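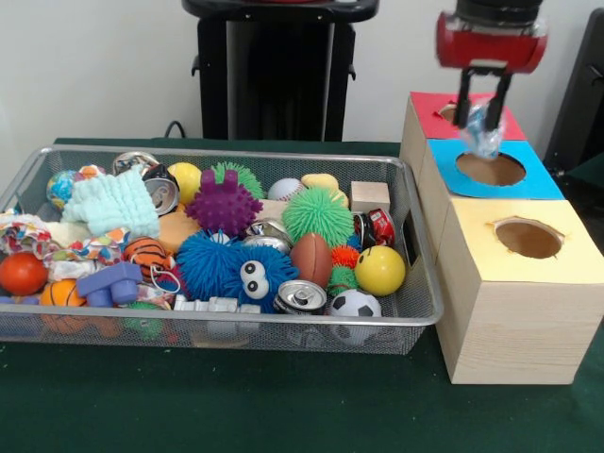
Compte rendu de la visite de l'atelier de démonstration Lakatos
Avril, de 14 h à 16 h 30

Présents : Roos Mulder (Lakatos, animation de la visite), les membres du groupe de travail Tri et manutention, deux représentants de Gudport.
Excusé : le service achats de Zarnska.

1. Ouverture et rappel de l'objet

Roos Mulder accueille les participants à 14 h et rappelle le programme : démonstration de tri par bras robotisé, questions, puis point sur la journée portes ouvertes. Le compte rendu de la réunion précédente est adopté sans modification.

2. Démonstration de tri

Le poste présenté comprend un panier métallique grillagé rempli d'objets mélangés (balles, jouets, canettes, tissus) et 3 caisses en bois à ouverture ronde, repérées par un dessus rouge, bleu ou jaune pâle. Le bras prend les objets un par un avec une pince à deux doigts.

Roos Mulder précise que le contenu du panier est volontairement hétérogène. Les emballages en plastique transparent sont d'après elle les plus difficiles à repérer, les tissus les plus difficiles à saisir proprement. Les balles à picots posent peu de problèmes de prise.

Gudport demande si la couleur des caisses est lue par le système. Réponse : non, les positions sont enregistrées au démarrage. Si une caisse est déplacée, il faut refaire le réglage, ce qui prend 2 minutes.

Il est demandé si le bras peut travailler avec un panier aussi plein. Roos Mulder répond que oui, à condition de commencer par les objets du dessus. Les objets coincés contre le grillage restent à traiter à la main pour le moment.
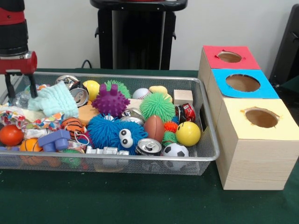
3. Questions des participants

Cadence : Lakatos ne communique pas de chiffre pour ce poste, qui sert à la démonstration. Un essai sur des objets fournis par Zarnska est possible.

Sécurité : le groupe souhaite voir la procédure d'arrêt par écrit avant toute installation. Lakatos la transmettra.

Coût : la location du poste pour un essai est chiffrée à 3 000 euros, transport compris. Gudport trouve le montant acceptable. Zarnska se prononcera à la prochaine réunion.

4. Journée portes ouvertes

La capacité de la salle est fixée à 40 personnes. Les visiteurs seront reçus par petits groupes, avec une démonstration identique pour chacun. Un participant propose que le public puisse apporter ses propres objets. La proposition n'est pas retenue pour cette année.

Les inscriptions se feront par courriel, à l'adresse Posteo du groupe de travail.

5. Suites à donner

Lakatos : envoi de la procédure d'arrêt et du devis de location.
Zarnska : liste des objets à tester.
Gudport : relecture de l'invitation.

La séance est levée à 16 h 30.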